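Votthorpe Supper Club, minutes, March 26, 2018

I took notes again, so blame me for the spelling! We started with the January minutes (fine, passed) and went straight to dumplings. Tromley wants us to bring 534 pierogi to their spring supper, which made me gulp, but we voted yes, 11 to 6. Potato and cheese for most, sauerkraut for the rest. I'm making the dough with sour cream and I won't be argued with.

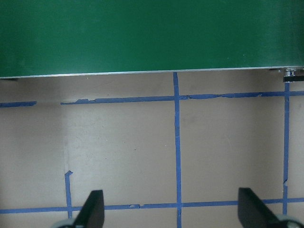
Green panel and brown floor covering

Furtună will sell us the flour. Next time: who's frying the onions?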